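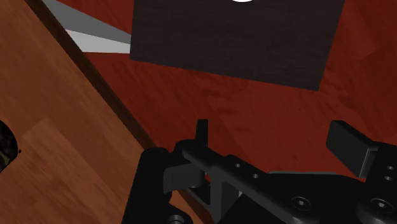

Simulated work surface with a dark panel.

Week 8: Who Decides? Approval Paths in a Matrix Organization

Reading: course pack, Briggs case, before Friday's tutorial.

In a matrix organization, staff report to a functional head and to a project lead. The functional head looks after skills, pay and leave. The project lead looks after the work and the deadline. Trouble starts when both of them think they approve the same thing.

Briggs case

Briggs ran 16 projects out of one head office. Any purchase over $200 went to the functional head, even when the project had its own budget. Maya Nimri, lead on the Traltano project, logged 601 requests in a year. Most were approved without changes, but they waited in a queue first.

Her colleague Gergely Deák kept a one-page approval chart for the Dedia project. It listed each type of decision, the person who made it and the person who had to be told. Briggs adopted the chart for all projects in March.

Terms to know

Approval path: the steps a request follows before work can go ahead.
Delegated limit: the amount a person may spend without asking.
Escalation: passing a decision up when two managers disagree.

For tutorial

Draw the approval path for hiring a contractor at Briggs, before and after the chart. Mark where a request could stall. Bring a paper copy.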